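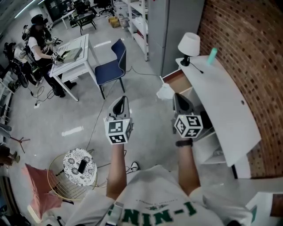
Page last changed: 11/02/2021

Praltex Hand-Held Gripper Pairs — planning and buying guide

Thanks for stopping by! If you're working out what it will cost to set up a room for hand-held gripper work, you've probably found that the grippers themselves are the easy bit, and it's all the bits and bobs around them that send the budget wandering. We've helped a good many groups fit out their first space, from our shop in Mumbridge and the newer one in Narkavance, so we've put down what we usually say over the phone (usually to people with a pencil in hand).

What comes in the case
One left and one right gripper, marker cubes, a spare set of finger pads, and a charging lead for each. A pair is $838 before tax. Orders of 3 pairs or more ship free, and normally leave us within 21 days. Orders placed in December take longer, so please ring ahead if you're trying to use up a budget before the year closes.
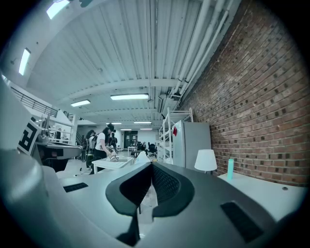 Floor space is the line most people leave out of a plan, and it's the one Leopoldo Varela, who looks after our site visits, will ask you for first. Two people working side by side with a pair each need more elbow room than you'd think, and you'll want to keep a clear path for anyone carrying gear through. A plain white table is fine to work on, and a long open room with a brick wall down one side and a row of ceiling lights will do very nicely, so there's no call to pay for a purpose-built lab. Do put a bit aside for shelving, though — wire racks are cheap and you will fill them.

Spares and wear
Finger pads are the part you'll replace most often. We suggest one extra set per pair for the first year, and a second set if you're handling anything gritty. Marker cubes last well if they're wiped with a soft dry cloth, but a scratched face should be swapped. The Bangash carry case is sold separately and holds up to 8 grippers with their leads, with a pocket in the lid for pads and the little screwdriver everyone loses. 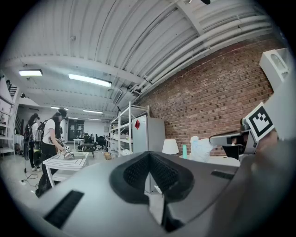
Can we start with one pair and add more later?
Most of our customers do just that, and later pairs work happily alongside the first. The price on your original quote is held for your second order if you place it within the same financial year.

Didier Tessier handles quotes and school or university purchase orders. Send him your room measurements, the number of people working at once and your delivery address, and he'll write back with a full list you can trim to suit.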